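Freelance Logo Design Reviews: data card

Maintained by Yamila Fuentealba. Second reader: Bülent Duman.
Status: usable with care. Last touched in August.

What this is

A small collection of buyer reviews for logo design gigs, copied out of the Tekora marketplace along with the seller's own pitch text and the price tier. The unit is one review. There are 274 of them, tied to 20 sellers. Each was read by two people and marked for what the buyer says about the work, if they say anything about it at all. Many don't.

I put this together after getting tired of claims that you can predict the quality of a designer from their star rating. I'm not convinced you can. I'm also not convinced this collection proves you can't, and I would ask anyone quoting it to keep both halves of that in mind.

What's in the folder

reviews.csv holds the review text and our marks.
sellers.csv holds the pitch text, the listed tier and the month the seller joined.
guide.txt is the marking guide, second version. The first version was bad and I've left it out.
disagreements.csv lists every review where Bülent and I marked differently, with both marks kept.
logos/ is an empty folder. See "Why there are no logos" further down.

Columns in reviews.csv

review_id: ours, has no relation to anything on the marketplace.
seller_id: same.
stars: whole number from one to five. Tekora shows halves on the seller page, but those are averages. Single reviews are whole.
text: as written, with typos. Names of people and businesses swapped for NAME or BIZ.
tier: basic, standard or premium. These are the seller's words, so one person's premium is another person's basic.
mentions_work: yes or no. Does the buyer say anything about the logo?
mentions_manner: yes or no. Does the buyer talk about how the seller behaved (polite, quick, patient, rude)?
mentions_revisions: yes or no.
complaint: yes or no, regardless of stars. A five-star review can carry a complaint and several do.
repeat_buyer: filled from the badge shown next to the review. Blank if there was no badge. Blank does not mean no.

How the reviews were picked

I searched for "logo" on the marketplace, sorted by the default order, and took sellers from the first few pages who wrote their pitch in English. Then I copied their most recent reviews until I ran out of patience or they ran out of reviews. You should read that as a convenience sample and nothing grander. The default order is chosen by the site, and I have no idea what goes into it. Sellers who do poorly probably sink to where I never looked.

I did think about drawing at random. Without a full list of sellers there is nothing to draw from, and the site doesn't publish one.

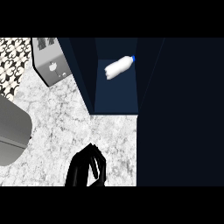
A second batch came from Pekance, a smaller site with longer reviews. I dropped it. Pekance sends buyers a form with suggested phrases ("great communication", "will hire again"), and once I noticed the same phrases coming up over and over I stopped believing I was reading anyone's opinion. If Tekora does something similar, I haven't found it. That is a weak statement and I mean it as one.

What the marks look like

Of all the reviews, 89 say something about the logo that a reader could use, for example that the lettering was hard to read at small size, or that the designer understood the business was a bakery. The remainder talk about speed, friendliness, or simply say thanks. The bar for "something about the logo" is low. "I love it" counts as no. "I love the fox" counts as yes.

Please don't turn this into a headline. A buyer who writes "perfect, thank you" may have received a superb logo and had a shop to open that morning. Short praise tells you the buyer was short.

Only 4 reviews say what happened to the logo afterward, such as whether it went on a sign or got replaced. I would love to know more about that than about anything else in here, and the data is nearly silent on it. Reviews get written within days of delivery. A logo that looks fine on a screen and turns to mud when stitched on a cap will already have its five stars.

Marking

Bülent and I marked separately and compared at the end. We agreed easily on stars-and-speed reviews and argued over complaint. His view is that "a bit slow but worth the wait" is a complaint. Mine is that it's manners. The guide now sides with him, mostly because a rule that needs me in the room to apply it isn't a rule. The old marks are in disagreements.csv if you want to side with me.

I haven't computed an agreement score. Two markers who know each other and talked through the guide beforehand would get a flattering number, and I'd rather you looked at the disagreements themselves. They take one cup of coffee to read.

Why there are no logos

People ask for them. The finished work belongs to the buyer in most cases, sometimes to the seller until the last payment clears, and the gig page doesn't say which. Portfolio samples are worse. Some of the pitch pages show work I'm fairly sure was made by somebody else, or by a template. I kept the folder so that scripts expecting it don't fall over.

That does mean you can't check a buyer's praise against the thing praised. It's the biggest hole in the collection and I don't see an honest way to fill it.

Things people have tried with it

The team behind Quiroga, a search tool for hiring freelancers, asked to train a "trust score" on it. I said the license allows it and the data doesn't support it. Nearly all the stars are fives. A model that prints five every time will look wonderful and know nothing.

Pumo, a plug-in for small shop owners, uses the guide (without the reviews) as a checklist for writing feedback to designers. That seems reasonable to me. Telling a designer "the second letter looks like an n" is more useful than a row of stars, whatever you think of the rest of this.

A few students have used it for practice in text sorting. Fine by me. Split by seller, please, and not by review. Buyers of the same seller echo the pitch text, so if one seller lands on both sides of your split, you're testing whether your model remembers the pitch.

Known problems

Some reviews read as if they were written by the seller's friends. I left them in. I can't prove it, and taking out whatever smells wrong to me would only add my nose to the data.

Machine-translated reviews are mixed in with the others and not flagged. "The logo is very tall" might be about height or might be a compliment.

Tier prices changed while I was collecting, so tier is worth less than it looks. I'd leave it out of any comparison between sellers.

Refunded orders don't show a review at all, as far as I can tell – so the unhappiest buyers may be missing entirely.

The NAME and BIZ swaps were done by hand. If you find one I missed, write to me before you write about it.

License and changes

The marks and guide are free to use for any purpose with credit. The review text belongs to whoever wrote it and is included here for study. If you're a buyer or seller and recognize your own words, ask and I'll take the row out without arguing.

August: complaint column redone under the new guide. Two duplicate rows removed. Fixed a seller_id that pointed at the wrong pitch, which had been making one very plain designer sound like a poet.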